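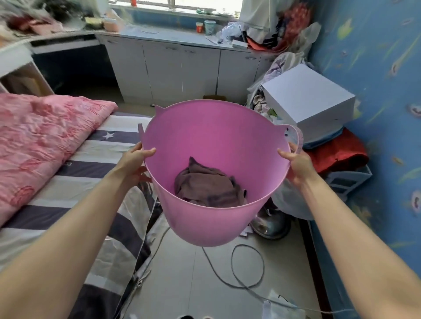
December 18, 2025: The ferry level, again

Played Rendurow until my tea had a skin on it. The save file says 40 hours, and I would like to know who it thinks it's talking to in that tone.

I am still in Urnell. For anyone reading this after my death, Urnell is the harbor town you are supposed to pass through on your way to the good part. There's a ferry and the ferry costs 1,950 coins. I had 1,950 coins on Tuesday's worth of playing, or whichever night it was, and then I bought a hat. The hat gives plus one to fishing. I don't fish. It's a very nice hat.

So tonight was for earning it back. You can do this by hauling crates for the harbormaster, who pays badly and comments on your posture, or by beating Intarasuk at the card game in the back of the inn. I chose cards, having learned nothing. Intarasuk is an old woman with one voice line, "Oh, was that your best one?", and she says it every single time you put a card down, including the times it was my best one. Lost four hands running. Won the fifth and she paid me in turnips.

Hauled crates after that. The crates are not so bad once you stop trying to run with them. I got a sort of rhythm going along the pier, and the rain came in, and the music dropped down to just the one accordion, and I thought, well, this is rather lovely. Then a gull took my sandwich and I lost 5 stamina and fell off the pier with the crate.

Messaged Golshifteh for sympathy. She finished Rendurow in August at 100 percent, all the shells, all the letters, the secret lighthouse, everything, and she has been unbearable in a quiet way ever since. Her whole reply was "did you buy the hat". I said what hat. She sent back a picture of her own character wearing the hat.
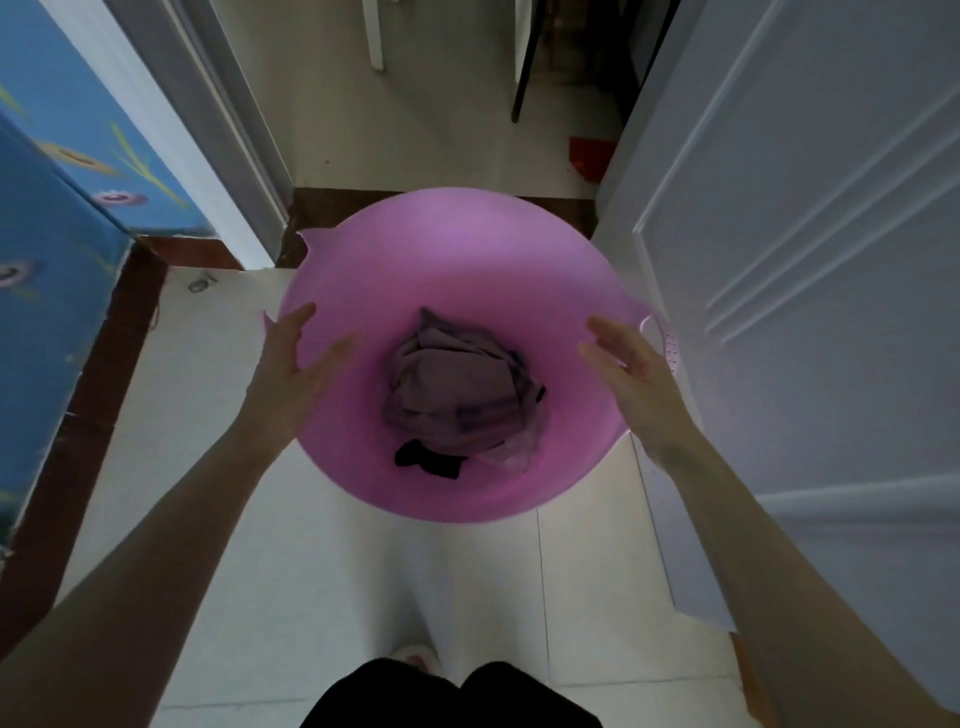
Pink basin, one mauve bundle, one small black item.

Ewurabena came online later and we did an hour of co-op, which in Rendurow means one of you steers the rowboat and the other one holds the lantern and complains. I was on lantern. She steers the way she parks. We hit the same buoy three times, from three directions, and on the third go it gave us an achievement called Old Friends. According to the little pop-up it's rare. I believe that.

She says I should sell the hat. I looked into it and the shop will give me 40 coins for it. I closed the shop.

The left stick on the Stundard pad has started drifting again, so my character wanders slowly toward the water whenever I put the thing down. I went to answer the door and came back to find him standing waist deep, in the hat, looking out at the ferry. I left him there a minute. It seemed private.

Coins at time of writing: not enough. Turnips: plenty, and they don't stack, so they've filled my bag and I had to drop the good rope to keep them. I can't remember why I wanted to keep them. There is supposed to be a man up by the chapel who wants turnips, but Golshifteh won't confirm it, she just sent a shrug.

Must try the chapel tomorrow. Also buy batteries, and ring Mom back before she thinks I've moved.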